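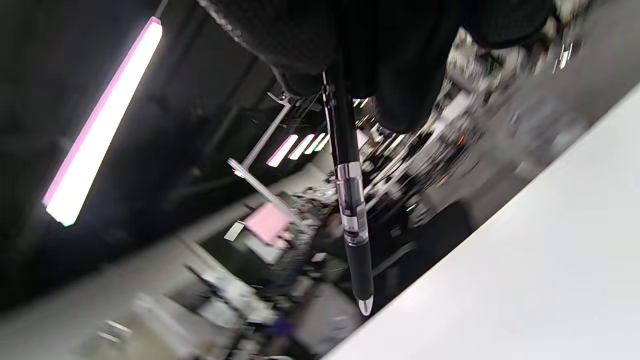

A black multi-color pen with a rubberized grip and a silver tip.

CAVALCANTI FUNERAL HOME TO OFFER PAPER PLANNING RECORDS AT NO CHARGE

FALTEMCOMBE - Cavalcanti Funeral Home will begin offering a free advance planning record to residents of Faltemcombe and Grunoder in September. The record allows a person to set down wishes for visitation, services and burial or cremation, and to name the relative or friend who should be called first.

The booklet is 12 pages long and was prepared with Gomik Printing of Grunoder. A first run of 447 copies will be available at the front office. Completing a record does not require payment and does not commit the family to any funeral home.

"Families often come to us with a day or less to settle the hymns, the notice and the cemetery," the funeral home said in a statement. "A few lines written ahead of time can spare them some hard guesses."

The booklet includes a page for obituary details, among them the full names of parents, places of residence, military service and church or lodge membership. A separate page covers music, readings and pallbearers. Memorial gifts may also be listed.
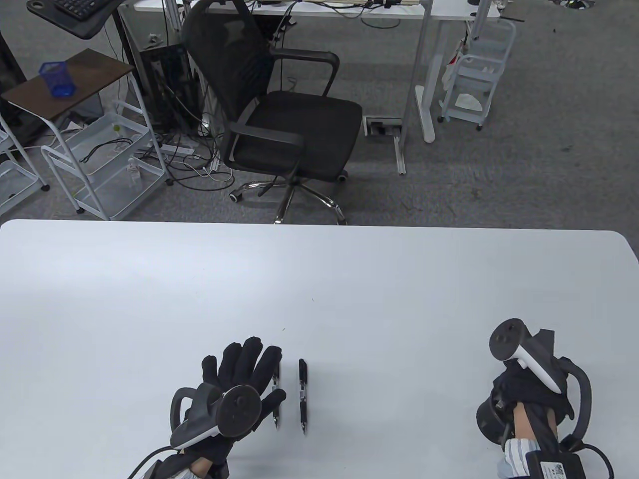 Each completed record should be signed by the person making it and by one witness, who may be a family member. Signatures go on the last page, with the date beside each. Pencil will not be accepted. Ordinary pens, like the two black ones lying side by side on the white table, are suitable, and both people may sign with the same one. Changes made later should be initialed in the margin - a new booklet is needed only if the first page changes.

Staff will be available to answer questions every Monday from 4 to 5 P.M. during September. No appointment is needed. Copies can be mailed on request to residents who are unable to travel.

Completed records may be kept at home or left on file with the funeral home, and may be withdrawn at any time.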